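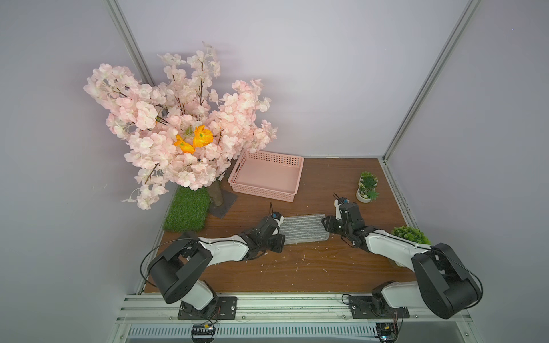 Where do Clarkstead's bees go in spring?
Project report by Nilmini Akanda and Lihua Cai

Why we chose this

We both walk to college along Stirkine Road, and every spring the cherry trees there go off like fireworks! Last year Lihua noticed that one tree was humming and the next one along was almost silent. They looked the same to us from the pavement, so we wanted to find out what the bees knew that we didn't.

Our question was: do bees visit single-flowered cherries more than double-flowered ones?

A single flower has five petals and you can see right into the middle. A double flower is the frilly pompom kind, where many of the stamens have grown as extra petals instead. That usually means less pollen, and it is harder for an insect to push its way in.

What we did

We picked six trees, three of each kind, all on the sunny side of the road. We watched each tree for ten minutes at a time and wrote down every bee that landed on a blossom. If a bee left and came back we counted it again, as there was no way of telling them apart (we did try).

We only counted on dry days with light wind. Our first plan was to start at 8 in the morning, but it was too cold and we mostly saw pigeons. Moving to lunchtime made a huge difference.

What we found

Altogether we recorded around 900 landings. The single trees were far busier, and the best ten minutes we had gave us 44 landings on one tree, the big one outside the old Mets bakery. Nilmini was calling them out faster than Lihua could write!

The double trees were not completely ignored. Bumblebees turned up on them now and then, usually for one or two flowers before moving off. Honeybees hardly bothered.

One of our double trees, by the bus stop, did much better than the other two. When we looked closely, a low branch had different, simpler flowers. We think it was growing from the rootstock below the graft - the part of the tree that the fancy variety is joined on to. We left it in the results but marked it with a star.

Problems

Three trees of each kind is not very many. The single trees also opened earlier, so we had fewer days when both kinds were in full flower. Next time we would record temperature too, and learn our bumblebees properly before starting.

What we would like to do next

The council is planting more street trees near Briltus Park, and we have written to ask which cherries are on the list. We would love to see some singles in there. We are also hoping to repeat the count on the crab apples, which flower a bit later and were already buzzing when we packed up.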